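Redoing the floor in the back room, a thread. Posted 27/09/2019

The old covering is patterned and I have been going back and forth on it since January.

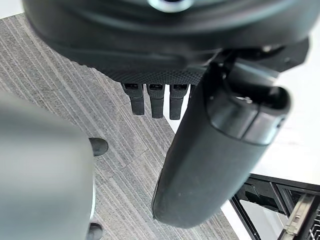

First problem is matching it. The pattern was sold by Ceseo and they dropped it. Their shop on Sepúlveda still had 2 boxes in the storeroom and let me have both.

Second problem is dust. I sweep and it comes back the next morning. A damp mop works better than the broom. Do the corners by hand.

Quote from Urkitis to take everything up and lay new: 2,884. Quote from Tumau to patch the bad spots and leave the rest: 2,000. Neither price includes moving the furniture.

I asked both how long. Urkitis said seven days. Tumau said they would have to look at what is underneath first, fair enough.

Going with the patch. I like the pattern and a new floor would mean taking the doors off to trim them.

If you are doing the same, keep any spare pieces flat. Mine were standing on end in the closet and a couple have a curve in them now. They are under a stack of books.

Replying to a few people: no, I am not painting over it. Yes, the baseboards are staying. I have not picked a sealer yet, so send me what you use.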